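Support Center > Community Tickets > Sync and Import > Resolved
Search tickets and articles Go

Ticket: Pantry list doubles every item after import
Product: Joller (desktop and phone)
Opened by: Mereana Henare
Picked up by: Hugo Aranda
Status: Resolved, left open for comments

Mereana Henare, 8:10 am

Hi all! First off, I love this program. I moved our whole household inventory over from a spreadsheet I've been nursing for years, and for one glorious evening everything was in one place, searchable, sorted by shelf. Then I opened it on my phone the next morning and every single item was in there twice. Two of the baking powder, two of the chickpeas, two of the furnace filters (we keep furnace filters in the pantry, long story).

What I did, in order:

Exported the spreadsheet as CSV.
Imported it on the desktop. Item count said 1,496, which matched my rows exactly.
Signed in on the phone, same account.
Let it sync overnight on wifi.
Opened it at breakfast. Doubles everywhere.

The desktop still looked fine until I hit Refresh, and then it doubled too. I have not deleted anything yet because I don't want to make it worse. Happy to try whatever you like, I find this stuff fun!

Hugo Aranda, 9:25 am

Hi Mereana, thank you for stopping before deleting. That makes this so much easier to dig into. Can you open Settings, then Locations, and tell me what's listed there? Also, was there anything on the phone before you signed in? Even a test list counts.

Mereana Henare, 9:50 am

Ooh, okay. Locations has "Hawthorne" and "hawthorne " with a little gap after it. That's our street, I used it as the name of the house. And yes, I'd played with the phone app back in February, when my sister-in-law told me about it. I made a location and maybe scanned a couple of things and then forgot all about it.

Hugo Aranda, 10:15 am

There it is! Your phone had an older location with a trailing space in the name. When the sync ran, the app treated the two as separate houses and tried to be helpful by copying the newer list into the older one. Every item then belongs to both, and the All Items view shows each of them. So your data is fine, it's just being shown from two places.

Before we touch anything, please make a backup from the desktop: File, Backup, Save a Copy. Put it somewhere outside the Joller folder. Then turn off sync on the phone only.

Mereana Henare, 10:40 am

Backup done and copied to a thumb drive for good measure. Sync is off on the phone.
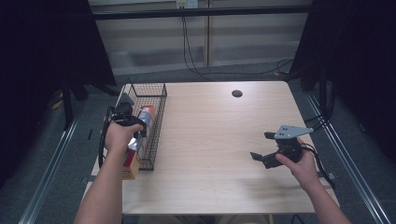
I went through Settings again while I was at it and noticed that the old location has "Share with new devices" checked and the new one doesn't. Is that part of it? I never checked that box on purpose, but I click through setup screens like a maniac, so I can't swear to anything.

Hugo Aranda, 11:05 am

Great eye, and yes, it's the other half of the puzzle. Only a shared location can receive a copy, so the old one ended up as the destination. Try this on the desktop:

1. Go to Settings, Locations and click the old one (the one with the gap).
2. Uncheck "Share with new devices."
3. Click the three dots and pick Detach. Do not pick Merge yet.
4. Close the program completely and open it again.
5. Look at the count at the bottom of All Items.

If it goes back to your original number, we're nearly home.

Mereana Henare, 11:30 am

Close, but a funny result! The doubles are gone from the dry goods and the cleaning stuff. The freezer section still has two of everything. That's 139 items showing twice. I closed and reopened it again to be sure and got the same thing.

Rhonda Desjardins, 11:50 am

Jumping in from the community side, hope that's all right. I had the very same leftover bunch last winter, and mine was the freezer too! Mereana, do your freezer items have use-by dates? Mine did and nothing else in the house had them. Anything with a date gets its own reminder, and the reminder was holding on to the second copy. I cleared the reminders (not the dates, just the reminders) and the extra entries disappeared as soon as I reopened the program. I was so pleased I went and told the dog.

Hugo Aranda, 12:20 pm

Rhonda, you're a star. I just reproduced it on a test account. Dated items keep a link to the old location through their reminder, so Detach skips them. Mereana, the path is Tools, Reminders, Select All, Clear. Your use-by dates will stay put and you can rebuild the reminders afterward with one click from the same menu.

Mereana Henare, 12:45 pm

IT WORKED. The count is 1,496 again and the freezer has one of everything. I rebuilt the reminders and they came back with the right dates. Then I turned sync back on for the phone, made a cup of tea, and stood there refreshing it. Still 1,496!

One small leftover: the empty old location is still listed. Can I delete it, or is that asking for trouble?

Hugo Aranda, 1:10 pm

Go ahead and delete it, now that nothing is attached to it. If it asks whether to move items first, cancel and write back here, but I don't expect it to.

I've filed the trailing space problem with Ankica Softić on the sync team. She'd like names to be trimmed when a location is created, and she wants a warning before any copy between locations. For anyone reading who imports through Vorkent, the same steps apply, except that Detach is under Accounts.

Mereana Henare, 1:25 pm

Deleted, no questions asked. Thank you both so much! I'm going to do the garage next. It's mostly paint and extension cords, so no use-by dates to worry about.

Ailbhe Rafferty, 4:40 pm

Found this while searching for "double items" and it fixed mine as well. My two locations were "Avarville" and "Avarville." with a period, so it isn't only spaces that cause it. I also had to clear the reminders twice before the last few went away. Hugo, do you want my log file, or is the note enough?

Hugo Aranda, 5:05 pm

Yes please, send the log! A period is new to me and Ankica will want to see it. Help, Save Log, then attach it to a reply on this ticket.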